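Zirkgate Household Repair Log

README, July 2024 release

What's in it

1,559 entries from a shared log of small home repairs, kept by residents of the Zirkgate blocks. Each row is one job: what was wrong, what was tried, what it cost, and whether the person who wrote it thought it was fixed. Of these, 1,381 have a cost filled in. The rest are blank, and a blank does not mean free.

Files

repairs.csv - the log, one row per job
rooms.csv - room type and building age band
notes.txt - free text, lightly cleaned

Where it came from

The log began as a paper binder and was typed up later by several people with different ideas about spelling. "Hinge", "hindge" and "door thing" all turn up in the item column. I merged the obvious ones and left the rest alone. An earlier copy, passed around under the name Erna, merged a lot more, and I don't trust it. It turned every sticking door into a hinge fault, and plenty of doors stick for other reasons, such as paint, a swollen edge or a floor that has moved.

How far to believe the "fixed" column

Not very. It was filled in by whoever did the job, usually the same day. A tap that stopped dripping at noon gets a yes. If it started again in August, that's a new row, and nothing ties the two together. I tried matching repeats by room and item and gave up after 700 rows because the guesses were no better than mine would have been with my eyes shut.

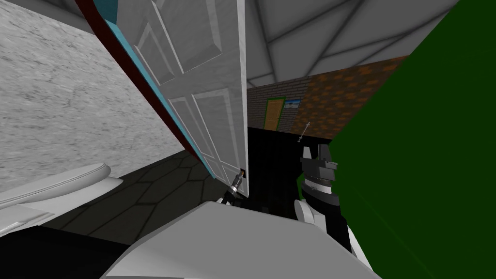 Costs are a bit better, though they leave out labor. People also rounded, and they rounded down when they were pleased with themselves. Anyone planning to work out an average saving per home from this should ask what it is being compared to. There are no quotes from tradespeople in the log, so any saving you compute is a number you brought with you.

The Eide labels

Eide is the set of fault labels in column 3. They were added after the fact by one person reading the notes. No second reader checked them. "Wear" and "age" overlap so much that I would treat them as one label. "User error" was used sparingly, which I find hard to believe.

Known problems

Rows with two jobs in one entry were not split.
Building age is a band taken from memory for the older blocks.
Osix, the script that made the summary tables, drops blank costs without saying so. Use the raw file.

Reasonable uses

Practice with messy text, or getting a feel for what people bother to write down. I would not use it to rank products or to argue that one kind of building breaks more than another - busy loggers lived in some blocks and not in others.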